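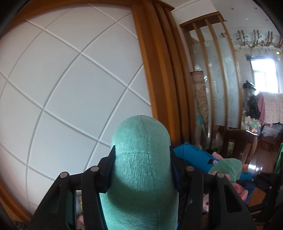 Mirjana Janevski wrote to me that her Kondus had been blowing cold air for a whole evening before she found out the floor vent was blocked, and could I please put the vent part first next time. Fair enough, Mirjana! So the vent part comes first now, and the rest of the section has moved down to make room for it.

Section 4. Setting up the Kondus room heater

I've had mine in the back bedroom through two winters, and I've set up a few more for friends, so what follows is the printed booklet plus everything I've scribbled in the margins of it. Have the booklet handy anyway. The drawings are good, even if the wording is a bit stiff.

4.1 Finding a spot

1. Walk around the room and look for the vents, the low ones especially. Anything soft tends to end up against them – curtains, blankets, a plush toy that rolled off the bed. Clear all of it away.

2. Pick a stretch of wall with an outlet of its own. The cord is short, and I know it's tempting, but don't use an extension cord or a power strip with this heater.

3. Measure 120 cm of clear space out from the front grille. I use a tape measure and put a bit of painter's tape on the floor so that I remember where the line is when I move the chair back.

4. Check that the floor is level. If the heater rocks when you push gently on one corner, the tip switch may keep shutting it off, and you'll think it's broken.

CAUTION: Nothing goes on top of the heater. No socks, no mittens, no towel "just for a minute." The top panel gets hotter than the sides do.

4.2 Fitting the feet

The feet are in the same bag as the warranty card, and I threw the bag out the first time (yes, I had to dig through the trash).

1. Lay the heater on its back on a folded towel. It should be unplugged, obviously.

2. Push each foot into its slot until it clicks. The longer side of the foot points forward.

3. Put in the screws and turn them by hand first, then finish with a screwdriver. Stop when they're snug. The plastic around the holes will crack if you lean on it, and Ju-won Ra has a heater propped up on one and a half feet to prove it.

4. Stand it up and give it another little push on the corner.

Note: If you bought the Gutholm wall bracket, skip the feet altogether and go by the bracket's own sheet. The holes line up with the older model as well as the new one, but the screws are different lengths, so keep the two bags apart.

4.3 First run

There's a smell the first time. It's a dusty, slightly sweet smell, and the booklet does mention it, in very small type on the back page. I do the first run with a window open and the bedroom door shut, and I stay nearby.

1. Plug it in. The little light by the cord should come on. If it doesn't, try the outlet with a lamp before you do anything else.

2. Turn the dial to low and leave it there until the air coming out feels properly warm.

3. Turn it to high. You'll hear the fan pick up, and maybe a tick or two from the panel as it warms.

4. Let it run until the smell fades. If it gets stronger, or smells like burning plastic, switch off, unplug, and call the store.

5. Turn the dial back to off and let the fan run down before you pull the plug.

CAUTION: The front grille stays hot for a while after the fan stops. Keep kids and pets back from it.

4.4 Setting the thermostat

I got this wrong for most of the first winter. The numbers on the dial aren't degrees! They're just steps, and what step 3 feels like depends on your room, your windows, and how often someone leaves the hall door open.

1. Set the dial to the highest step and wait until the room feels comfortable to you.

2. Turn it down slowly until you hear a click and the heater goes off.

3. Leave it right there. It'll come back on by itself when the room cools.

4. Put a dot of nail polish on the dial at that spot if you like. Mine is red, and a second one in clear is my summer-cottage setting from April, when the mornings are still nippy.

Yu-na Tak asked me whether you can leave it on low overnight. The booklet says not to run it while you're asleep, and I go along with that. I warm the room up before bed, switch off, and use a thicker blanket.

4.5 If it shuts itself off

1. Look at the vents again, and the grille, and behind the heater.

2. Check that it's standing level and hasn't crept onto the edge of a rug.

3. Unplug it and let it cool completely. The overheat switch won't reset while the inside is still hot, however many times you press the button. I've pressed it many times.

4. Vacuum the back filter with the soft brush. Pet hair packs in there more than you'd expect, and a clogged filter makes the fan work hard for very little air.

5. Plug it in and start again on low.

Note: The replacement filter is part 147 in the Kondus spares list. The Sorkano one looks nearly the same and slides in fine, but it leaves a gap along the bottom – I sent mine back.

If it still cuts out after all that, stop using it and go to Section 7 for the repair form.

Questions about this guide: write to Ga-eun Choo | Last edited 2020-12-30 | © All rights reserved | Back to top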